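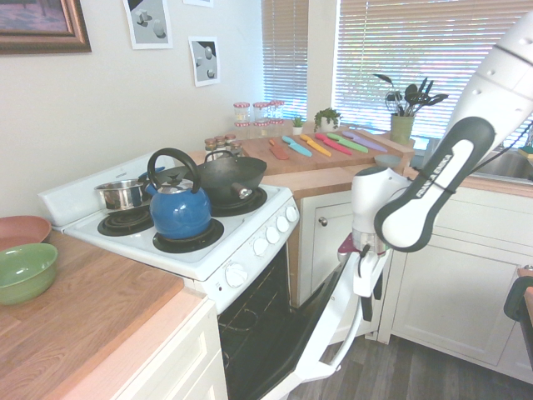 Student robot team takes on the kitchen, one oven door at a time

Bellamy students have spent the spring term teaching a robot arm to do kitchen chores, and the results will go before judges in the Brindanari home robotics contest in May. Parents who expect dinner may want to eat first.

The club's entry has 3 tasks on its list: open an oven door, close it again, and move a kettle from one burner to another. No food is cooked and the burners stay off. The club says its arm managed the oven door in 276 of 1000 practice attempts logged through March. A run counts as a success if the door ends up open, however long it takes to get there.

That is a generous rule. The contest allows teams 36 minutes for a full set of tasks, and a student can halt the arm and start over as often as the clock permits. Entrants also practice in the same kitchen layout they will be judged in, with the stove and counters in the same spots. How the arm would do in a kitchen it has never met is a question the rules leave alone.

Stondenov, the contest's sponsor, calls the event "a preview of help at home." Its flyer doesn't say when that help might arrive or what it would cost.

The students make smaller claims. Their project log, posted on the club page, gives more space to failed grips than to good ones, and its latest entry asks for extra practice time on the door handle. Steler Hall will host the final, which is open to the public. Doors open at 6 p.m.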